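Plastic slotted baskets for sorting – worth it, or just more plastic?

tumbletop691
I've been redoing my craft and mending corner since December and I'm stuck on the container question. Right now everything lives in shoe boxes and I can never find the seam ripper. My sister swears by those slotted plastic baskets, the kind you see in every school supply aisle, and I'm tempted because they're cheap and you can hose them off. But do small things fall out of the sides? Buttons, bobbins, that sort of stuff. Budget is tiny, I already blew 114 bucks on shelves.

jalemness_jo
I use them for everything! Yarn, gift wrap, the kids' art stuff, potatoes (yes, really). Buttons will absolutely go through the slots though, so put those in a jar first and then put the jar in the basket. I've got 18 of the things from Restska and only one has cracked, and that was me standing on it.

oldpantry
Going to disagree here. I had the Restska ones and the rims got wobbly once there was any weight in them. Switched to a solid bin from Lüthi and never looked back. You can't see into it, sure, but that's what labels are for. Also dust! Slots let dust in, and if you're storing fabric you'll be sorry.

jalemness_jo
Mine sit on a shelf with a door so dust isn't a thing. And I hate labels, I never update them. I had a bin marked "zippers" for years with nothing but old batteries in it.

tumbletop691
OK so what about color? I was going to get all white but now I'm thinking one color per job. Red for mending that needs doing, green for finished. Has anyone tried that? 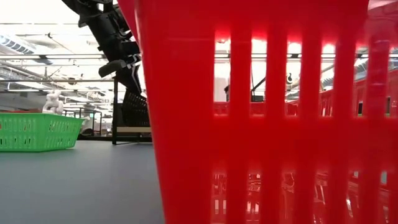
Storage & Sorting – Color Coding

slotsandlids
Red and green is what I'd do too, you can tell them apart from clear across a table. I'd go for a big red one with tall slots up the side, they let a lot of light through, so it's easier to tell when the pile is getting out of hand.

oldpantry
Fine, the color idea I like. You could do that with solid bins too – just saying.

slotsandlids
You could, but then you're lifting everything down to look inside. My mending would sit there till spring.

tumbletop691
Sold. I'm getting one red and one green from the Tumholm outlet this weekend and the buttons are going in a jar. If I hate them they can hold potatoes.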